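Nekell (software)

Nekell is a control and planning program for robots with two arms. It was developed at the Oduvholm laboratory for the handling of small metal objects, mostly keys, rings and hooks. The program joins a grasp planner with a wrist camera tracker.

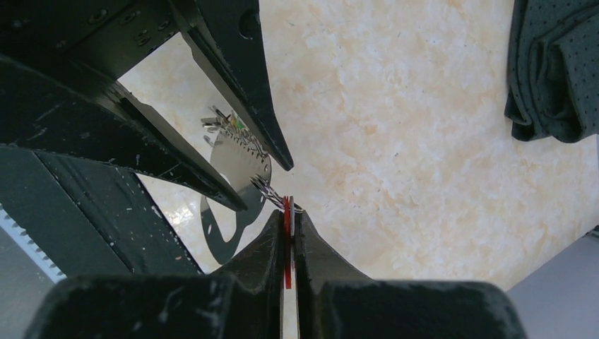 The planner gives each arm its own list of goals and checks every 5 milliseconds that the two paths do not meet. If they come too near, the arm with the lower priority waits.

Perception

The tracker looks for edges and bright colours. Shiny rings are difficult for it, so the grasp point is normally placed on the tag. 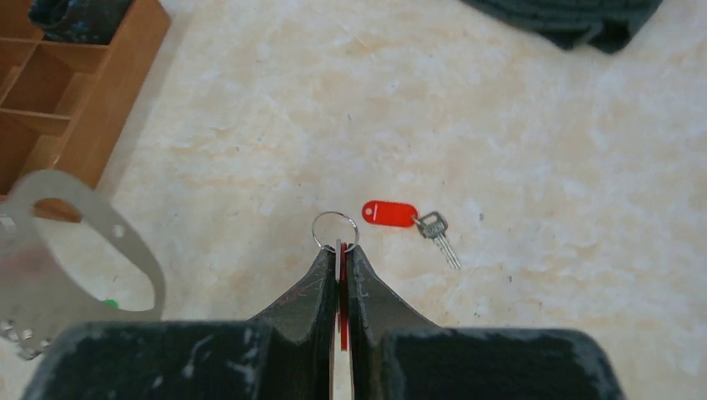

Grasp selection

Version 7 compares 427 stored grasps with the current view. Blurred views receive a low score, and a new one is requested.

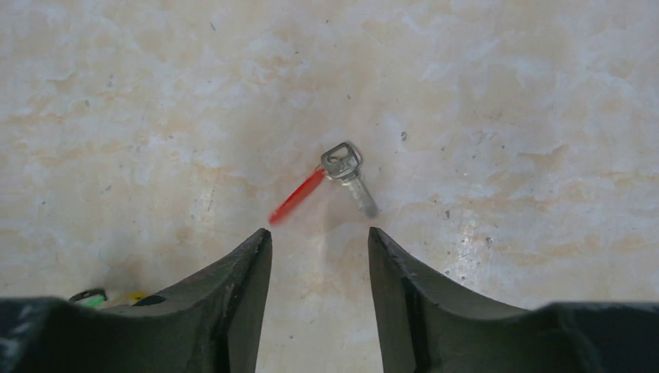 Reading time: 1 min

Handover

In a handover both grippers hold the object for a short time. The first opens only after the second reports enough force. This rule was taken from Arruda, an older program from Himisberg. 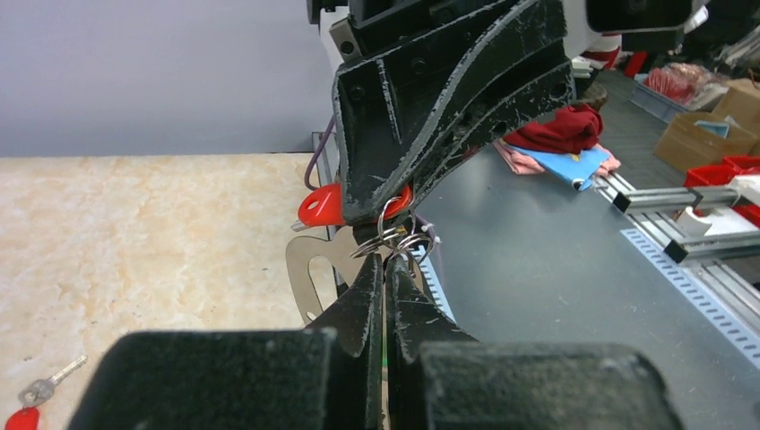
Key bundle with red plastic parts between two arms.

The public test set has 1,496 recorded handovers. Soft objects are not supported.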